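Doddale Girls' Basketball Program
Progress report to the Ruvberg Fund
4/1/19
Prepared by Fadime Bayram, program coordinator

Summary

This report covers the first half of the grant period, from the opening of fall registration through the end of the winter season. The program is running on schedule. We filled all 16 places on the travel squad and opened the free weekend clinic to any girl in grades five through eight. Spending is within budget except for gym rental, which is explained below. We are asking for one change to the remaining budget and no additional money.

Teams and enrollment

The grant agreement called for 100 girls registered across the clinic and the house league by the end of winter. We reached that number in the last week of open registration. Most of the new players came through the two middle schools, where the physical education teachers let us hand out forms during class. The flyers we left at stores brought in very few sign-ups, and we won't print them again.

The house league played a full schedule with four teams. We had planned for six, but too few parents were available to coach, and we chose larger rosters over teams with no adult in charge. The drawback was playing time. Several parents complained in the first weeks that their daughters were sitting for most of a half. We changed the substitution rule so that every player is on the floor for at least two full quarters, and the complaints stopped after that.

The travel squad played in the Bouzid Valley league for the first time. It finished below the middle of the standings. The girls lost most of their early games by wide margins and were much closer in the second round against the same opponents. Turnovers were the main problem all year. The coaches track them by hand in a scorebook, and the totals for each game are in the attachment.

Coaching

All head coaches completed the background check and the first aid course before their first practice, as the agreement requires. Two assistant coaches started late and were kept off the floor until their paperwork cleared. One head coach left before the season ended for a job out of state. Her assistant took over the team and has agreed to stay on.

We held one coaching workshop in the fall. It covered basic footwork, how to run a practice in half a gym, and how to speak to players and officials. The last topic took up more of the session than planned. Coaches asked for clear rules on what to do when a spectator shouts at a player or a referee. We did not have written rules, so we wrote them. The policy is one page long. A first incident gets a warning from the site supervisor. A second one means the spectator leaves the gym, and the game does not restart until that has happened. It was used twice during the winter. Both times the spectator left without further trouble.

Facilities

Gym time was the hardest part of the season. Our agreement with the Rornier Center gave us both courts on weekend mornings and one court on two weekday evenings. In the middle of the season the center closed its second court for floor repairs. We lost the use of it for five weeks. The clinic moved to the elementary school gym, which has low rims and no scoreboard. The older girls did not like it and attendance dropped while we were there. It came back when we returned to the center.

The school charged a custodial fee that we had not budgeted for. That fee accounts for the whole overrun on the rental line. The Rornier Center has credited us for the lost court hours, but the credit can be used only for future bookings, so it doesn't help the current balance.

Equipment

The first equipment order arrived before the season and included basketballs in both sizes, practice vests, cones, and two scorekeeping tables. The balls have held up well. The vests have not. The stitching at the shoulders came apart on many of them, and the supplier replaced that lot at no charge. We have four ball racks in storage at the center and no room for any more.

For shooting drills the coaches want something soft to hold up in front of a shooter, so that she learns to release the ball over a raised hand and is not hurt if she runs into it. Blocking pads made for this cost more than we expected. We have been looking at plain foam as a cheaper choice. 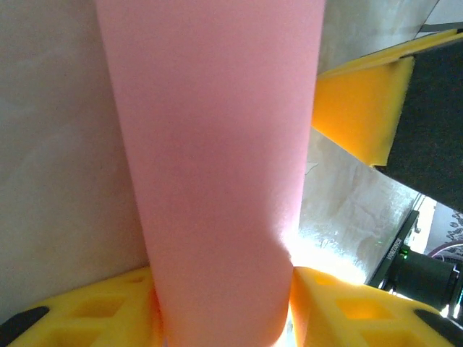

The coaches will settle on a type before the summer session, and the purchase will come out of the existing equipment line. Whatever we buy has to fit in the storage closet with everything else.

Uniforms for the house league were ordered late, and the first two weeks were played in practice vests. We have moved next year's order date up to July so this doesn't happen again.

Fees and financial aid

The clinic stayed free for everyone. House league families paid a $100 fee, and any family that asked for a waiver received one. We did not require proof of income. The form asks a single yes or no question, and only the coordinator sees the answer. Waivers took up more of the aid fund than in the past, but the fund covered all of them and has enough left for the summer session.

Budget change requested

We ask permission to move the unspent part of the printing line to gym rental. This would cover the custodial fee and leave a small amount in case the second court is closed again. The total grant amount would not change. A line-by-line table is attached. If the fund needs a separate letter for this request, please let us know and we will send one.

Plans for the second half

Spring skills sessions begin this month and will run on one court. Registration for summer opens when the schools send home their end-of-year packets. We still need coaches for two house league teams if we are to reach the six in our original plan. The coaching workshop will be repeated, with the spectator policy handed out at the start and more time left for on-court work.

The travel squad has been invited back to the Bouzid Valley league. The entry fee is due before our next payment from the fund arrives, and we will pay it out of team dues.

Attachments: budget table, attendance by session, travel squad game totals, spectator conduct policy.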